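Trarnach Sim Classroom Kit: a season with it in our after-school robotics club

Posted in Reviews, Software and Kits

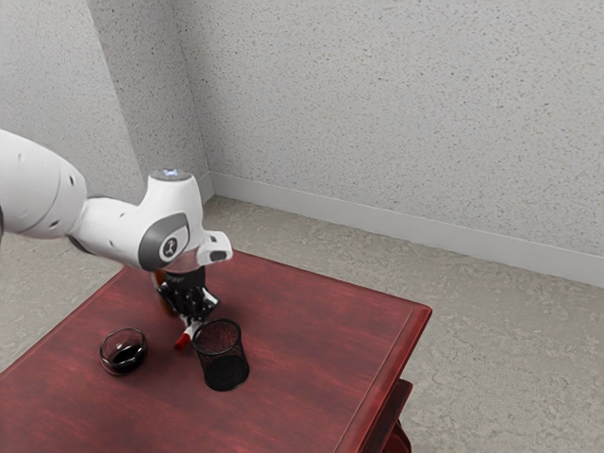
I coach a high school robotics club, and we spent our whole budget on tires and batteries last fall, so when it came time to pick something for the arm manipulation league I went looking for software. We ended up with the Trarnach Sim Classroom Kit, which cost us 200 dollars for a year and runs on the sad row of desktops in the back of the computer lab. We've had it since January and I finally feel like I've got enough to say about it.

Quick background on what we use it for. The Plustden league has an online tabletop round where every team programs a simulated arm to do little desk chores. Pick this up, put it in that, don't knock anything over. The one my kids got hooked on is the marker drop -- there's a marker, there's a mesh pencil cup, get one into the other. Sounds like ten minutes of work, right? We spent three weeks on it! I had two ninth graders arguing about approach angles in the parking lot.

What I like most is how fast you get to the interesting part. Install took me one evening, and the kids were moving the arm by the end of the first meeting. You can drag it around by the wrist with the mouse, save the poses, and string them together, and then when somebody gets bored of that (somebody will) there's a Python panel right next to the view with the same poses already sitting in it as code. That hand-off is so nicely done. I had a student who'd never typed a line of Python go in just to change one number so the gripper would come in a little higher, and by the next week she was writing loops.

The rooms look great too. I know that's not supposed to matter, but it matters to fifteen-year-olds. Wood grain on the table, speckled walls, a glass cup that catches the light. The last program we tried had gray boxes on a gray grid and I lost half the club by the second meeting. You do pay for it in speed, though. On our machines a full-quality room crawls, and we do nearly all our practice with the shadows and reflections turned down, then switch everything back on for the run we submit.

Now the physics. Mostly good! Things tip when they ought to tip, and if you clip the rim of the pencil cup on your way in, over it goes. My complaint is grip. There's a friction setting for the fingers, and anything at the default feels like the marker's been buttered. We'd get a beautiful pick, a nice smooth swing across the table, and then the thing would slowly rotate in the fingers until it was pointing somewhere useless. The fix is buried in the second tab of the object settings and the manual gives it one sentence. Set it to 40 and move on with your life. (The league allows it, I checked, but read your own rulebook.)

The other thing that drove us a bit nuts is the camera. You get one free view and you're supposed to be able to pin others, but the pins forget themselves whenever you reload a room. When you're trying to tell whether a marker cap is over the cup or just next to it, you need that second angle, and setting it up again every time got old by about Tuesday of the first week. A couple of my kids wrote a little script that puts the cameras back, so I guess it counted as a learning experience.

Saving is automatic and I have no complaints there. One of our practice folders had 1496 recorded attempts in it by the time the round closed, and it still opened fine. You can scrub back through any of them, which turned into the best teaching tool in the whole package. We'd put a bad run up on the projector, step through it slowly, and have everybody shout when they thought it went wrong. They never agreed. Very loud, very fun, and the chess club next door has asked us to keep the door shut.

I should mention the lessons it comes with, as they're a big part of the price. There are 13 of them. The early ones are lovely, short and clear, with a goal on the screen and not too much reading. Somewhere past the middle they turn into a different product, and you get a page and a half on coordinate frames with hardly any diagrams. I ended up making my own handout for that week with a cardboard box and some colored straws. If you're a coach without a math background, plan on doing some homework ahead of the kids there.

We did look at Kiltier before buying. It's cheaper and it runs on pretty much anything, including the school Chromebooks, and for a middle school group I'd probably go that way. But its block coding never opens up into real code, and my older students would have hit the ceiling fast. A coach I met at a Saturday scrimmage swears by the Dobos add-on for lesson planning. It works with either one, and I haven't tried it.

Support gets a thumbs up from me. I wrote in twice, once over a license that wouldn't move to a replacement computer and once about the camera pins. The license got sorted the same afternoon. The pins are "on the list," whatever that means.

Would I renew? Yes, and I already put it in next year's request. Four stars out of five, and they can have the last one when the cameras stay put.

Good for: high school clubs, mixed experience levels, anyone without room for a real arm
Less good for: Chromebooks, younger kids, coaches who need every lesson ready to go
Price we paid: 200 dollars, one year, club license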